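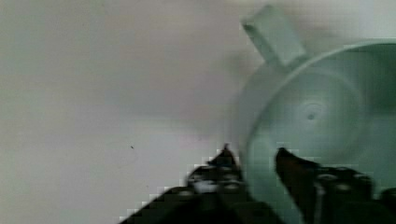
Recording rim grasps by remote control on the Emitz arm

Updated Dec 4, 2023

This page covers how to record demonstrations of a rim grasp on a shallow round bowl with a single tab handle, using the Zisico hand controller and the wrist camera. It assumes the arm is already calibrated and that the controller is paired. If either is not the case, do the setup page first. Showing the task by hand, with the arm in free-drive, is covered at the end. It works, but the settings differ.

What you need

- Emitz arm with the two-finger gripper and wrist camera fitted
- Zisico hand controller, charged
- Kpodo recorder, current build
- A plain, light work surface, wiped down
- The bowl

Do not use a patterned mat. Earlier sets recorded on a checked mat produced policies that lined up with the mat instead of the bowl. A small speck on the surface is harmless as long as it is not in the same place in every episode. Wipe between batches.

Step 1. Set the scene

Place the bowl flat with the open side up. Turn the handle to a new angle before each episode and move the bowl within the reachable area. Keep some placements off to one side of the camera view, with part of the bowl out of sight at the start pose. The policy will meet these cases when it runs, and a set made only of centered bowls does not prepare it for them.

Switch off any lamp that throws a hard highlight onto the plastic. Soft shadows are fine and help the operator judge height.

Step 2. Start the recorder

Open Kpodo and create a task called rim_grasp. Set the control rate and image rate to the same value. Check that the wrist stream is live before enabling the arm. Some block artifacts along the dark edges of the fingers are normal at the default compression level. If the rim of the bowl breaks up as well, lower the compression.

Press record, then wait two seconds before moving. Kpodo drops the first frames if the arm moves while the file is being opened.

Step 3. Approach

Hold the enable trigger on the Zisico and bring the gripper down with the fingers open. Stop above the bowl and turn the wrist until one finger is outside the wall and the other is over the interior. The wall should pass through the gap between the tips.

In the wrist view, the far finger often hides part of the wall. Judge alignment from the part of the rim still showing on both sides of that finger. Do not lean over to look at the bowl directly. The policy has only the camera, and a grasp that relied on your own view of the table is hard to learn from.

Leave the handle alone in this task. Handle grasps go in a separate task name. Mixing the two in one set gave us a policy that hovered between them.

Step 4. Descend and close

Lower the gripper in one smooth motion. Stop before the inside finger touches the floor of the bowl. If it touches, the bowl slides, and the episode should be discarded. Close the fingers with a single full press. Repeated short presses record as open and close commands, and the arm will copy them.

Step 5. Lift and end

Lift straight up until the bowl is clear of the surface, hold for a moment, and press stop. Mark the episode as success or fail before resetting the bowl. Kpodo does not allow the mark to be changed after the next recording starts.

Episode count

Our current set has 1181 episodes after review, and 91 were rejected. Most of the rejects were slides during the descent. The rest were missing marks. Smaller sets train, but results on off-center bowls get worse quickly. Training runs on the Fudico config file with the step count set to 3000 for a first check. Do not judge the policy on that run. Use it only to confirm that the data loads and the loss goes down.

Recording by hand instead

Put the arm in free-drive and hold it above the wrist joint. Keep your fingers out of the camera view. The gripper is operated with the button on the flange, and the button state is logged in the same channel as the controller trigger, so the two kinds of episode can be read by the same loader.

Two settings must be changed. Set the action source to measured pose, as there is no commanded pose in free-drive. Turn on smoothing, or hand tremor will end up in the actions.

Known problems

Gripper state is inverted on playback: the controller was paired after the recorder was opened. Close Kpodo, pair again, reopen.

Wrist image is soft on the bowl but sharp on the fingers: the camera focus is set too near. Refocus at grasp height and lock it. The May firmware resets the lock on power-up, so check it at the start of each session.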